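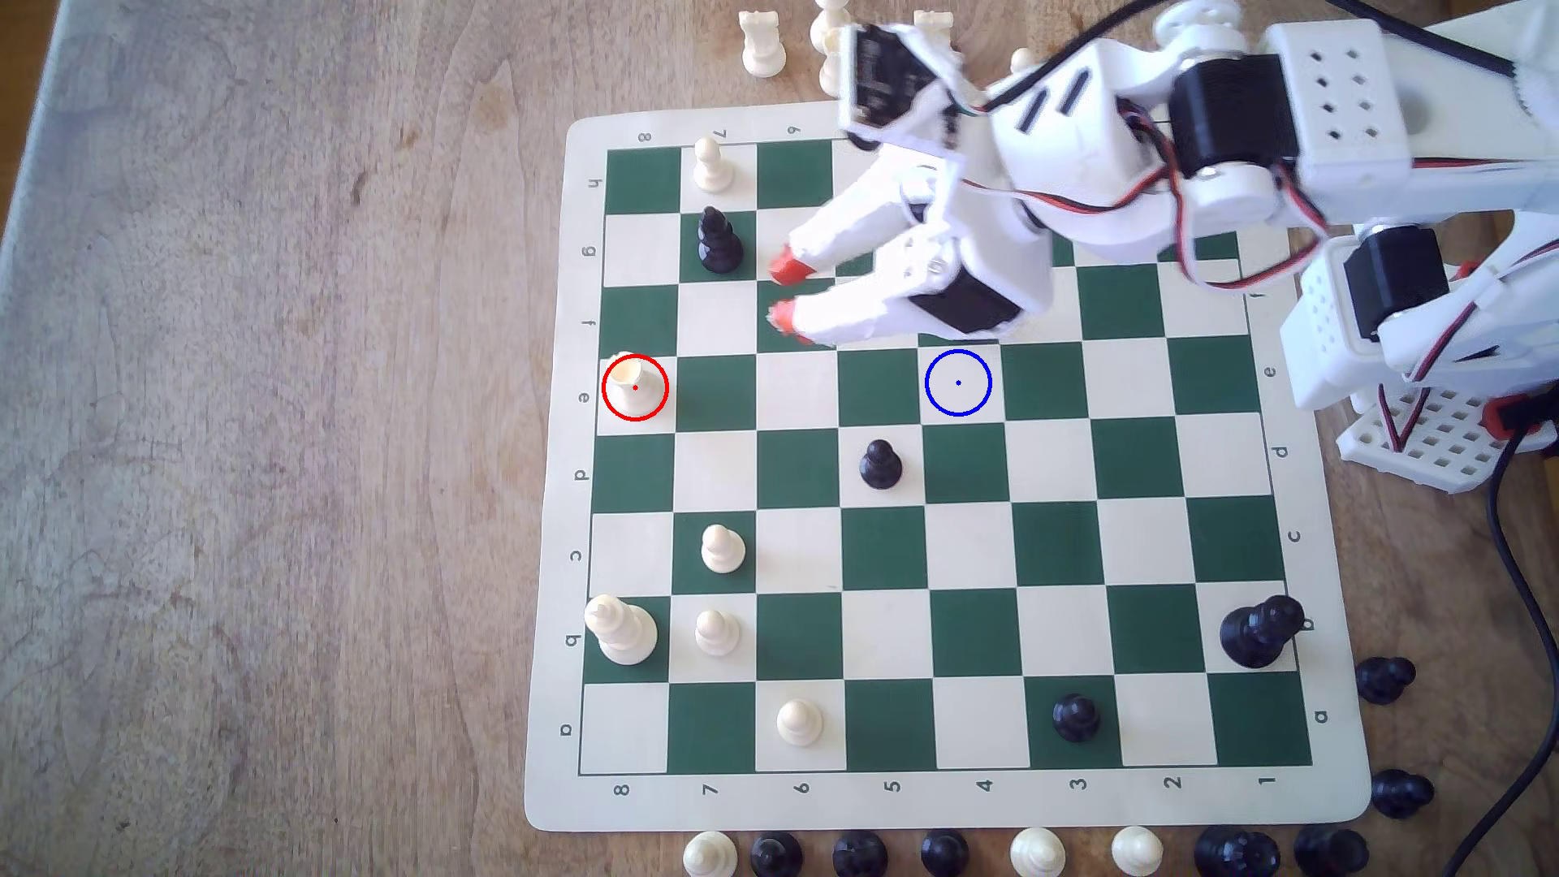
Tips I brought home from the open day at Plerkwood

The workshop at Plerkwood opened its doors in October and I went with my neighbor Dalal Nimri. We stayed longest at the chess table, where Ruoxi Pan was showing the arm and answering everybody very patiently. I do not play well, but I wrote down some things which are useful at home also.

Red rubber on the fingertips. Ruoxi said that smooth plastic lets the pieces slip. I have now put rubber on the jaws of my small clamp, and it holds a round dowel much better.

Roll-up board. If yours does not want to lie flat, roll it the opposite way and leave it for 15 minutes under a heavy book. Do not iron it - I asked.

Taken pieces go in a line beside the board, never in a heap. I do the same with screws when I open a lamp or a radio, in the order they come out.

Cables. Leave a little slack at every joint that moves. Mine on the desk lamp was too tight and broke after 8 months.

Pegboard as a base. You can move a thing by one hole and try again, without drilling. I bought a piece for the sewing corner, 43 cm wide, and it is already full.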